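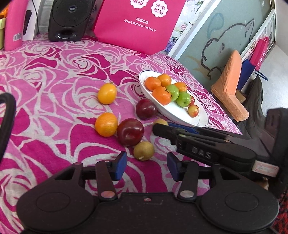 *Plums on the cloth, citrus on the plate.*

I have read that a fruit plate on the table makes everyone eat more fruit. At my house it mostly made a sticky ring on the wood. A few tips I tried anyway, with my doubts attached.

- **Sort before you stack.** Chelsea Hebden swears you should keep plums away from citrus. I ran them mixed for a week and saw no difference. Soft ones do bruise under oranges, so fine, keep those on top.
- **Lay it all out first.** Tip the fruit onto the cloth and check the undersides. This one earns its keep — mold always starts where you can't see it. 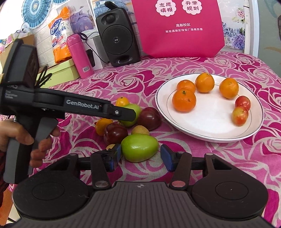 ## Things I wouldn't buy

The Fultska fruit liner costs 20 dollars and is a circle of foam. A folded paper towel does the job. Lawal Idahosa likes his, but he also irons dishcloths.

As for "fruit wash," use tap water, right before eating. Then dry it. Washing a whole plateful ahead of time never did mine any good.
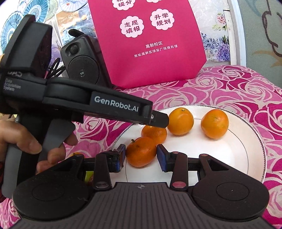

*Tangerines. Buy fewer than you think.*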